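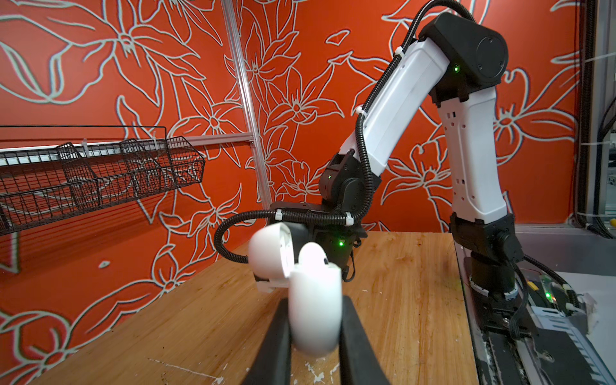
Two-arm cell, Drenik controller: notebook entry, March

Entered by M. Kurup. Read and initialed by E. Niskanen.

Purpose

To continue the evaluation of the Tapsell pose estimator on small white objects, and to establish whether the handoff planner may be released to the other users of the cell. The earbud case remains the reference object. The lid-open state is treated as a separate object class in this build, as agreed with Eero at the previous review.

Configuration

Controller branch: Drenik, release candidate 4. The planner is the Brimness build with the self-collision margin returned to its default value. Camera extrinsics were reloaded from the stored calibration and not refitted. Wrist and fixed cameras were logged to the same session directory. Gripper force limits are unchanged from the previous entry.

Observations, perception

1. With the lid open, Tapsell places the case origin at the center of the combined silhouette. The grasp point is therefore displaced toward the lid. The estimate is stable from one update to the next, so the confidence filter does not reject it.

2. Motion blur during wrist rotation continues to degrade the lid-angle estimate. Malathi to test whether the estimate can be held while joint velocity is above threshold and resumed on settling.

3. The paint flecks on the tabletop are still returned as candidate objects when the minimum area is set below 62 pixels. Raising the minimum removes them, but an earbud lying on its own is then at risk of being dropped at the far side of the table. The wall pattern produces no candidates inside the workspace mask.

Observations, handoff

The planner treats the fingertips of both arms as fixed convex hulls. When the grippers meet over a small object, the hulls overlap before the real fingers do, and the planner reports a collision and replans. A run of 18 handoff requests was logged; the replan counter incremented on most of them. The arms remained within their joint limits throughout, and the protective stop was not triggered.

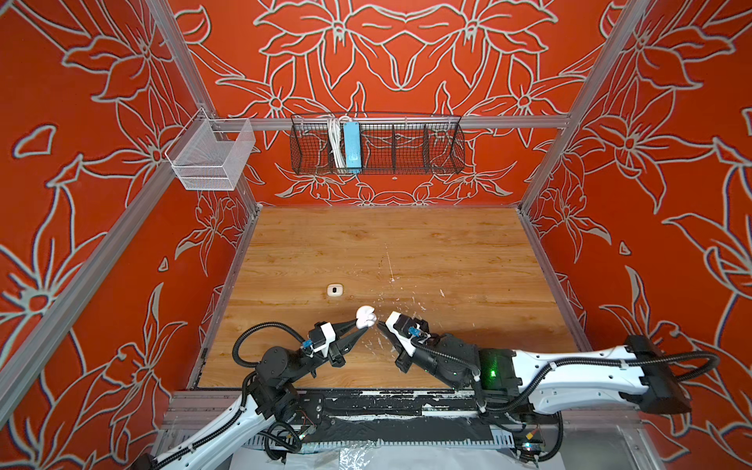

Grippers meeting at a small white object above the table. Fixed camera.

Eero's recommendation is to replace the finger hulls with a swept model that depends on the commanded opening. The change is confined to the Brimness geometry module and does not affect the controller interface. I concur, provided that the old hulls remain available as a parameter until the regression set has been run.

A second matter concerns the state machine. After a replan, the receiving arm returns to its approach pose, but the holding arm keeps the earlier timestamp. If the delay exceeds 2 seconds, the controller discards the transform as stale and the request has to be issued again by hand. The timestamp should be refreshed from the holding arm at each replan.

Other objects

The pink cylindrical object with the gold band was added to the catalog under the Ono naming scheme. Its domed top is glossy and gives a highlight that moves with the wrist, and the depth estimate follows the highlight.

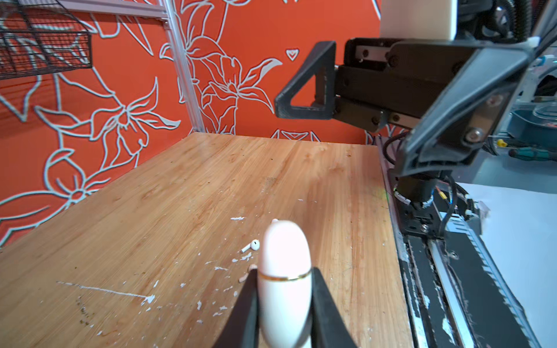 For the present, the band is used as the vertical reference and the dome is excluded from the fit. This gives an acceptable upright pose. It will not serve if the fingers close over the band, and a note to that effect has been entered in the catalog. A loose earbud near a held object should be kept in the obstacle list at all times; the current build removes it when the grasp is confirmed. Ticket opened.

Closed case

The closed case lying flat is the simplest condition and is retained as the baseline. The black oval on the lid is sufficient to fix the heading when it is visible. When a finger covers it, Tapsell falls back to the outline, whose rounded corners leave the heading ambiguous by a quarter turn. 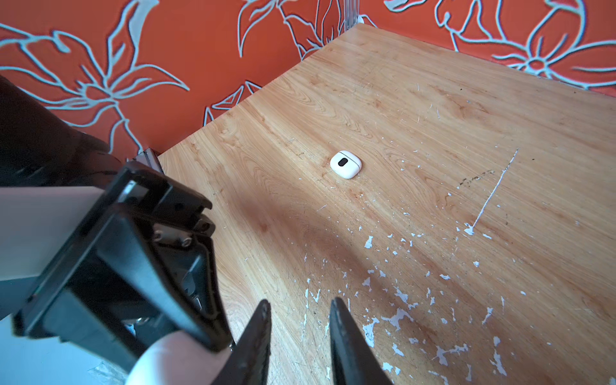 Closed case, lid up, between approach and grasp poses in the plan. Wrist camera, fingers open.

Decision

The handoff planner is not released. Single-arm grasping of the closed case may be used by others on the present configuration.

Actions

Kurup: velocity gate on lid-angle estimate; obstacle list correction.
Niskanen: swept finger model; timestamp refresh on replan.
Both: repeat the 18 handoff requests on the same seeds once the above are merged.

Session logs are stored under the Drenik directory with the planner parameters attached. The minimum-area setting was left at 62.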